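Audience Panel: Call for Participants

Ballitar is looking for people who love a good film and don't mind telling us when one has lost them. We're a small subscription service for independent movies and short series, and this July we're opening our viewer panel to new members for the first time since we launched it. If you've ever finished an episode and gone straight to the phone to talk it over with your sister, you may well be the kind of person we're hoping to hear from.

We have 58 places to fill. You don't need any background in film, and please don't worry if you've never heard of us before today. Some of our most helpful panelists had only ever watched regular network television when they joined, and they noticed things about our app that the rest of us had stopped seeing years ago.

What you would be doing

The panel runs for 11 weeks. Each week we'll send you a title or two that hasn't been released on the service yet, along with a short set of questions. Sometimes it's a feature, sometimes the opening two episodes of a series, and now and then it's the same episode in two different cuts, so we can find out which one holds you. You watch at home, on whatever you normally watch on, at whatever hour suits you. Then you write to us in your own words. A few honest sentences are worth more to us than a page of polite ones, and we really do read them all.

There are also two group conversations by video call, one near the beginning and one near the end, both starting at 7 p.m. Eastern. They last an hour and a half and they tend to be great fun - people arrive a bit shy and then we have trouble getting them to stop. If you can't make one of them, tell us when you apply and we'll see what we can do.

Our first title is already chosen. It's Prokopenko, a nine-part family drama set above a piano repair shop, and we are very curious to know what you make of the grandfather.

Who can take part

You should be 18 or older, living in the United States, and have an internet connection good enough to stream a movie without too much fuss. We'd like the panel to look like the audience we want to serve, so we warmly encourage applications from people over 60, people in small towns, parents of young children who only get to watch in pieces, and anyone who relies on captions or audio description. All panel titles come with captions. Most have audio description too, and we'll let you know ahead of time about those that don't.

We can't accept people who work for another streaming company or a film distributor, or who review movies for pay.

What you get

Panelists receive $192, paid in two halves, one at the midpoint and one after the final questionnaire. You'll also have a free Ballitar subscription for the whole of the panel and for 9 months afterward. If you need to drop out partway, and life does get in the way, you keep whatever you've been paid by then.

The shorts strand 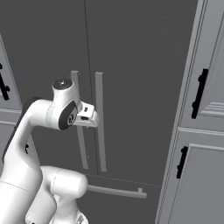
Some of you will be placed in a second, smaller group that watches only short films, most of them under ten minutes and many of them animated. We started this strand after our partners at Zotier, who help us find new filmmakers, told us that viewers decide about a short almost at once. So the questions are quite different. We might show you a single moment and ask what you'd expect from a film that contained it, and whether you'd press play. There are no right answers to that sort of thing, and the pay and schedule are the same as for the main group. Just tell us on the form if you'd prefer one group over the other.

How to apply

Fill in the form on our Panel page. It asks for your name, your state, what you usually watch on, and a paragraph about something you watched recently and how you felt about it. Please don't agonize over the paragraph! It can be a cooking show or an old western, and it can be something you couldn't stand.

The form stays open through the end of July. Mafalda Quintela, who runs the panel from our Brerham office, will write back to everyone who applies, whether or not we're able to offer a place this time. If the form gives you any trouble, or you'd like to apply by phone, use the contact link at the bottom of the same page and she'll call you back.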